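Return window: does it start when the parcel ships or when it arrives?

Posted in Shopping & Returns > Online orders

cold_porch

I ordered a set of table linens from Pelero in February. Eight napkins, a runner, and two of those little mats that go under a hot dish. The order came to 62 dollars with shipping, and I mention the total because it turns out to matter later.

Their returns page says I have 13 days "from the date of your order's completion." I took completion to mean the moment a box was in my hands, which seems to me the natural point at which an order could be called complete. Pelero takes it to mean the moment a label got printed in their warehouse. The label was printed, and then the box sat there, and then it went on what the tracking page calls a journey. By the time it landed on my porch I had 4 days left, by their reckoning, and I spent two of those not knowing there was a reckoning.

The runner is the wrong length. The listing said one thing and the tape measure says another. The rest is fine and I'd like to keep it.

I wrote to them and got a reply signed by "The Care Team" saying that my return window had closed but that as a courtesy they could offer store credit, less the outbound shipping, less a handling fee, provided I sent back the entire order. I did the subtraction. I would be mailing them a box of perfectly good napkins in exchange for enough credit to buy one napkin.

So, three things I'd like to know from people who have been through this:

Can they really start the clock before I've got the thing?

Does it matter that the runner isn't the size they said it was? It seems to me that's a different matter from my just not liking it, but their form has one drop-down for reasons and the closest choice is "Changed my mind / fit."

And can they make me return all of it to get my money back for part of it?

I paid with a regular credit card. I'm in Ohio if that makes a difference. I have been polite so far and would like to go on being polite if it's at all practical.

14 people found this useful to read

Bahman Kermani
Member, Shopping & Returns

I worked the returns desk for a homewares catalog for a good part of my life, so take this as coming from the other side of the counter. I'm not a lawyer and this isn't legal advice.

Your second point is the one to build on, so start there and drop the first one for now. A change-of-mind return is mostly the store's own rulebook. They can set the window short and start it on an odd day, and as long as it was posted where you could read it before paying, arguing about it is slow going. "Completion" is a slippery word and I expect somebody picked it on purpose. You could have fun with that one but you'd be having fun for weeks.

An item that doesn't match its listing is another matter. You ordered a runner of a stated length and got some other runner. The change-of-mind window shouldn't be what decides that, and neither should a handling fee. So stop using the word "return" when you write to them. They see "return" and a template comes out. Say "item not as described" in the subject line and again in the first sentence.

What to put in the message:

Order number, and the name of the item exactly as they list it.
The length on the listing, with a screenshot. Take the screenshot today, before someone tidies up the page.
The length you measured, with a photo of the runner lying flat beside the tape. Whole tape, both ends showing.
The date it was delivered, from the carrier's tracking page and not from theirs.
What you want: refund for the runner, and a prepaid label if they'd like it back.
A date you'd like to hear by.

Keep it to that. Leave out the porch and the journey. I enjoyed them but the Care Team won't.

On sending the whole lot back: look at your receipt. If the runner is on its own line with its own price, you bought a runner, and I'd ask for the price on that line. If it was all sold as one boxed set at one price, they have more to stand on, and you may end up haggling over what a runner is worth. Some stores will knock something off and let you keep it, because a lone runner coming back isn't much good to them either.

If they say no or go quiet, call the card company. Use the same words, "not as described," and send them the same screenshot and photo. Have the store's refusal in writing before you call. The card company will ask whether you tried to settle it with the seller first, and it's a pleasure to be able to say yes and attach something. There are deadlines for that too, so don't let Pelero walk you past them with one friendly email a week. I have seen it done. I may have been asked to do it.

Two small things. Don't wash the runner, and don't cut the tags off. If you've already ironed it, well, say nothing unless asked, and then tell the truth.
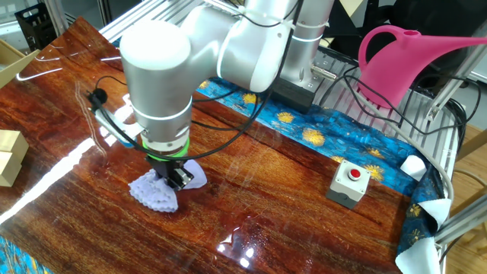 Lavender cloth, scalloped edge, on the table.

As for the clock, write to them separately once you've got your refund. Ask them to put "date of delivery" on the page. They won't, but it goes in a folder, and folders like that do get read when enough people have written the same thing. The Tanier shop changed theirs that way, after years of customers sending in more or less the same paragraph.

31 people found this useful

linen_closet_larry

They all do it. I had the same thing with Skimeck over a shower curtain and I just kept it. It's a bit short. You get used to it.

Also shipping is a racket, I ordered from Zinchenko once and had to spend 300 dollars to get the free delivery, so I spent 300 dollars. Now I have a lot of towels.

Could you put the runner on a smaller table?

2 people found this useful

cold_porch

Thank you both. Larry, it's too long, so I would need a bigger table, and I looked, and those cost more than 62 dollars.

Bahman, I sent it your way at lunchtime with the tape measure photo. The receipt does have the runner on its own line. I got a reply by 4 in the afternoon, from a person with a first name this time, asking if I'd be willing to accept a replacement. I asked if the replacement would be the length on the listing. She is checking with the warehouse.

I had ironed it. She hasn't asked.

Bahman Kermani
Member, Shopping & Returns

Say yes to the replacement only if she gives you the length in writing. Otherwise ask for the money. If the listing is wrong then every runner on that shelf is the same as yours, and you'll be out on the porch measuring again.

cold_porch

Money requested. She says it goes back to the card within one billing cycle and I can keep the runner. I've marked the first answer as accepted. Will post again if the cycle comes and goes.

This thread is marked as solved. Replies are still open.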